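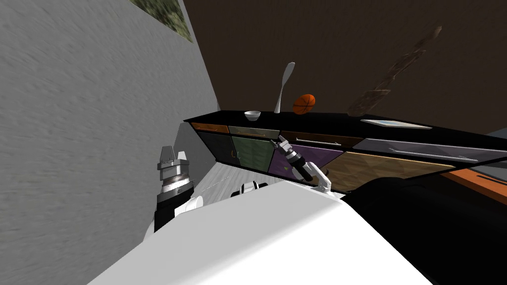 September 12, 2020
by Corey Goodwin

So I went to my first state house debate this week, if you can call it going when you're on your couch with a bowl of cereal and the thing is streaming on your laptop. The two people running in our district are Clem Pearce, who has had the seat forever, and a guy named Bolger who used to sit on the Endport town council. I had low hopes. I figured an hour of talking points and then bed.

And then they agreed on something! Twenty minutes in, the moderator asked about the Bristley bridge and they both said the state should take it over from the county. Same answer, nearly the same words. You could see Bolger kind of blink, like he'd practiced a comeback and now had no place to put it.

If you don't live up here, the Bristley bridge is the one-lane thing on the old mill road, and it's been down to a reduced weight limit since last July. School buses have to go around. It adds 16 minutes each way (I've timed it, because I'm that person now). The county says it can't afford the repair and the state says it's a county bridge, and that has been the whole conversation for over a year.

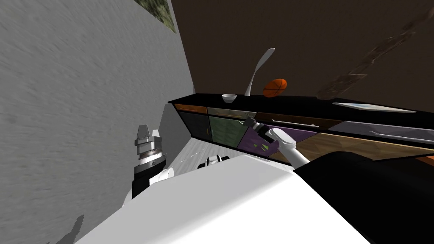
Anyway, the agreeing didn't last. When they got to mail ballots it was back to normal, with Pearce saying the clerks need more money before November and Bolger saying they need more rules. I lean toward the money side. My aunt works the polls in Endport and their office got 2,131 ballot requests with two people on staff to open the envelopes. She comes home with paper cuts and a very short temper.

I do want to be fair to Bolger, who I probably won't vote for. He had the better answer on broadband, he knew which roads don't have it, and he didn't do the thing where you say "hardworking families" every other sentence. Pearce did that a LOT. My sister and I were texting each other every time and we had to quit, my thumb was tired.

Last time this seat was decided by 389 votes, so please, if you've moved or changed your name, go check your registration. I did mine on my lunch break and it was painless, except they still had me at the old apartment.

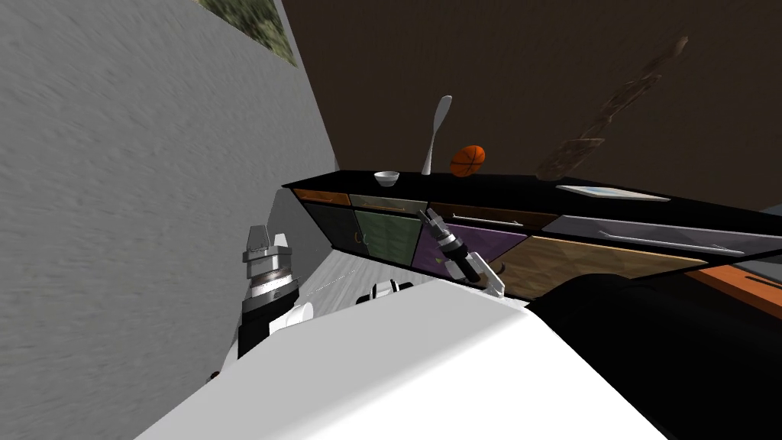 Kitchen counter, with the little white bowl.

There's a second debate coming, and I hear they want to do school funding for the full hour. I'll be watching, and I'll write it up if I stay awake.

Last updated: September 12, 2020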